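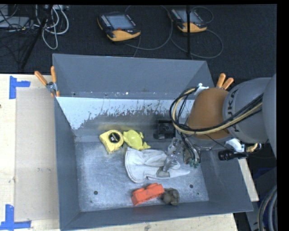 Róisín Hanrahan asked whether a robot arm ever gets tired. It doesn't get tired the way your legs do after a long run, but its parts wear out, and they need looking after like the parts of a bike.

The arm at our workshop in Grendmont picks things out of a metal bin. A tape measure, a work glove, whatever is in there. Before it starts in the morning, a person has to check it over. The job takes 20 minutes.

First, the bin. It is held to the table by spring clamps with orange handles. The arm has been taught where the bin is, and it trusts that the bin has stayed there. If the bin slides by even the width of your thumb, the gripper can bump into a wall on the way down. So we give the bin a gentle push from each side. If it moves, the clamps come off and go back on properly.

Next, the cables. Electricity and signals travel along the arm to the gripper, and the cables have to bend every time the arm bends. They hang in a big loop on purpose. Pull a cable tight and the wires inside can snap, even when the outside looks fine. Leave it too loose and it catches on things. We move the arm slowly through its whole reach and watch the loop the entire time.

Moving it slowly is done with a pendant. That is a thick handheld controller with a screen and keys. The big red knob is the emergency stop – press it and the arm stops. We test it every morning, at 11 we test it again, and anyone in the room is allowed to press it.

Then comes the gripper. Its fingers touch everything, so they get dirty and scratched first. We wipe them with a soft cloth and check that no screws have worked loose.

Évan Vidal keeps the repair book. After every 300 hours of work he writes down which parts were changed. In January it was one small plug near the gripper. The arm would close on a block and then let go for no reason. Évan checked the program for most of a day before he wiggled the plug and found it was cracked. The new one cost less than his lunch.

When all the checks are done, everybody steps back and the arm does 16 practice picks at low speed. If those go well, it can start its day.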